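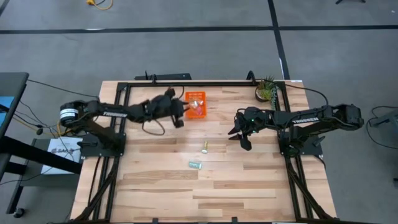

Unit conversions and the stray remainder on transfer orders

Posted 10th November

Last month I wrote up how Lanivora picks a default warehouse on a transfer order line. A few people asked about the other problem on that form: the line that will not close. You ship everything, you receive everything, the order still shows a remainder, and the status stays at Partially received. The remainder is usually a very small number in the fourth decimal place.

The cause is nearly always the unit conversion. It took me longer than it should have to find it, so I am putting the details down in one place.

How the remainder is made

Every item in Lanivora has an inventory unit. A transfer line can be entered in another unit, and the system converts on save. The conversion has a factor and a precision. The factor is stored with the item. The precision is stored with the unit. When the two do not agree on the number of decimals, the saved quantity is rounded once at entry and once again at receipt, and the two roundings work on different inputs.

Take an item kept in kilograms and moved in cases. A case holds 227 pieces, and the weight per piece was typed in with four decimals. The case unit has precision 2. On entry the line quantity in cases is rounded to two decimals and converted. On receipt the warehouse posts in kilograms, the system converts back to cases, and the result is rounded again. What is left over goes into the field Remain inventory, where it has no business being.

The form does not show Remain inventory by default. Add it through personalization, on the General tab of the lines grid, before doing anything else.

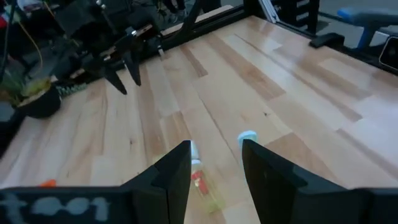

What to check first

Open the unit record and look at Precision. Then open the item conversion and look at Factor. If the factor has more decimals than the precision allows, you have found the likely source.

Next check the rounding method on the unit. There are three values: Nearest, Up and Down. Our test company had Up on the case unit, left over from a setup file that came from Trovero years ago. Up is a reasonable choice for purchasing, where you can't buy part of a case. On transfers it guarantees a remainder whenever the quantity does not divide evenly.

Also check whether a conversion exists at the class level. A class conversion is used only when the item has none of its own, but the form shows both in the same grid and the sort order does not help.

Gert Adams pointed out in an email that the receipt journal has its own rounding parameter, under Warehouse parameters, Journals. I had missed it. When it is switched on, it wins over the unit setting and writes nothing to the log.
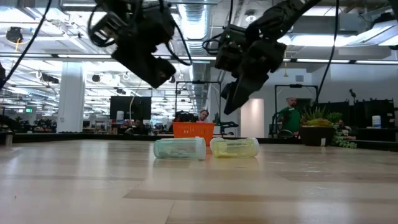
I left it off in every company except one, where the receiving site books partial cases all day and the old behavior was written into their procedures. Changing it there would mean a change to their handheld menu as well, and that menu belongs to a Vonell add-on that I can't edit.

Closing the lines you already have

Correcting the setup does nothing for existing lines. The rounded quantities are stored. In October we had 300 open transfer lines with a remainder, going back two fiscal years. The function Cancel remaining quantity works, one line at a time. It fails without a message when the remainder is smaller than the unit precision, and that covers almost all of them.

Two methods got through:

1. Set the line unit to the inventory unit, save, run Cancel remaining quantity, and leave the unit as it is. Reports that group by line unit will move the line to another group.

2. Raise the unit precision to 6 for the length of the job, run the cancel function, then put it back. Do this when nobody is posting. Every other form reads the same setting.

I used the second. With the lines filtered by site and run in blocks of 40, it was finished in one evening. Larger blocks hit a lock on the inventory sum table.

Containers are a separate matter
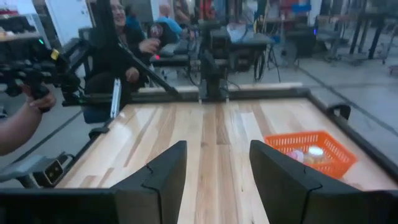

A container record in Lanivora has no conversion at all, and people often set one up as a unit because it seems easier. A unit says how much. A container says which one, and it can sit in a location with nothing assigned to it. The orange basket on the right side of the tabletop, the one with the perforated walls, would be a container: one ID, one location, and any mix of items on its content lines. Call it a unit named BASKET and the system will ask for a factor, somebody will enter 1, and the next transfer line in baskets will behave like the case line above. Thulani Buthelezi inherited a database at Mthembu with several units of this kind. They can't be deleted once a transaction has used them. He renamed them with a Z in front and blocked them on the order forms.

One open point. After the precision is put back, the on-hand list in the mobile client keeps the six-decimal values until the cache is rebuilt. Logging out does not clear it. I restart the client service, and I have not found a smaller step that works on our version.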